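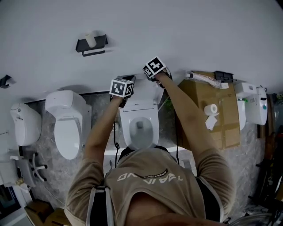
The Long Life of the Household Toilet

Most homes in the town of Hiebert were built in two waves, and the bathrooms show it. The older houses near the rail line have one small bathroom at the top of the stairs. The newer ones have two and sometimes three. What they share is a water bill that has gone up every year for most of the past decade, and a growing interest in the fixture that uses more indoor water than any other.

A toilet is an easy thing to ignore. It has few moving parts, it does not need power, and a good one can stay in the same spot for 40 years. The bowl and tank are usually vitreous china, a clay body fired with a glassy coating, and china does not wear out in any normal sense. The parts inside the tank do. A rubber flapper gets stiff, a fill valve clogs with grit, and water begins to slip into the bowl without a sound.

The Hiebert water office looked at this last winter. It checked meter records for 3,412 homes and picked out the ones where the meter never stopped turning overnight. Then it mailed those homes a packet of dye tablets and a reply card. Of the cards that came back, 109 reported color in the bowl, a sure sign of a leak past the flapper. In most cases the repair was a part that costs less than lunch.

The test works just as well with food coloring. Put several drops in the tank, leave the toilet alone for 15 minutes, and look in the bowl. If there is color, shut off the supply, empty the tank, and run a finger around the rim of the flush valve. A rough ring means mineral scale, and a new flapper will leak too unless the scale comes off first. White vinegar and a plastic scrub pad will handle it.

When to replace

Age alone is a poor reason to throw out a toilet, but water use can be a good one. Models sold in the United States before the early 1980s often used five gallons or more per flush. Those made after 1994 were held to 1.6, and many sold today use 1.28. The date of manufacture is often stamped inside the tank, on the back wall or under the lid.

The first low-flow toilets earned a bad name. Makers cut the water and left the rest of the design mostly as it was, and people flushed twice. The passage through the bowl has since been made wider on many models and glazed along its full length, and the valve that empties the tank is larger, so the water drops faster.

Larkitz, a plumbing supply house on the east side of Hiebert, keeps 13 toilets on its showroom floor. Staff there say that buyers ask about flush power first and seat height second. Height was hardly mentioned 10 years ago. A standard bowl puts the seat 15 inches or a little more off the floor. A tall bowl adds two inches, which helps anyone with sore knees and can be awkward for small children.

The measurement that causes the most returns is the rough-in, the distance from the finished wall to the center of the floor drain. Twelve inches is the usual figure, but 10 and 14 turn up in older houses. Measure to the bolts at the base of the old toilet, and measure from the wall itself, leaving out the baseboard.

What it costs

The town now offers a rebate of $100 on any 1.28-gallon model that replaces one from before 1994. The form asks for a receipt and a photo of the date stamp. Irov, the contractor that hauls Hiebert's bulky trash, takes old china at the curb during February and again in the fall. It is crushed and used under sidewalks and parking lots.

Installation can be done in an afternoon by a careful person with a helper. The bowl is heavy, and the wax ring that seals it to the drain should be used once and thrown away if the bowl has to be lifted again. Tighten the floor bolts a little at a time, switching sides. China cracks without much warning, and a cracked base cannot be repaired.

Rebate forms are at the water office counter and at Larkitz.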